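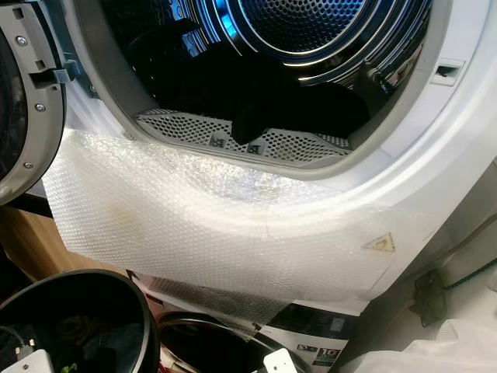

4. Swing the dryer door fully open, to the left. Leave the bubble wrap over the lower rim during set-up.
5. One dark garment in the drum. Run Omik > Unload > Teach. Speed limit stays at 172 mm/s for frist passes. 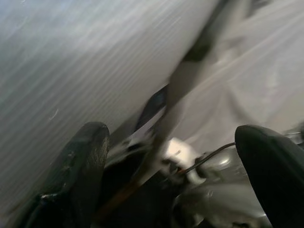
Zubaida Paracha, set-up lead, Sterier

6. Check cable slack at the wrist. Jog slow, full travel, both ways.

**Caution:** hands out of the drum while the arm is live. Error 360 = stop, re-home, start again from step 4. 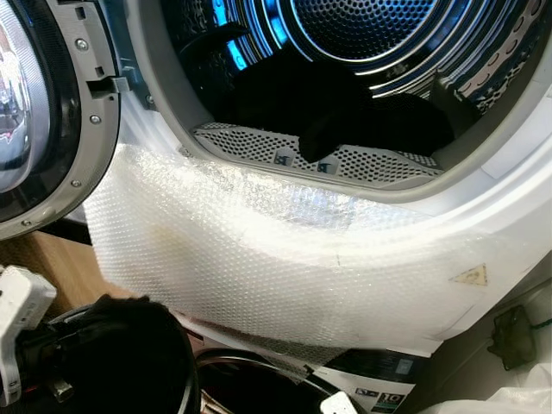 *Fig. 3. Door open, garment in drum, gripper at lower left.*

7. Save the pose. Repeat with a lighter garmet.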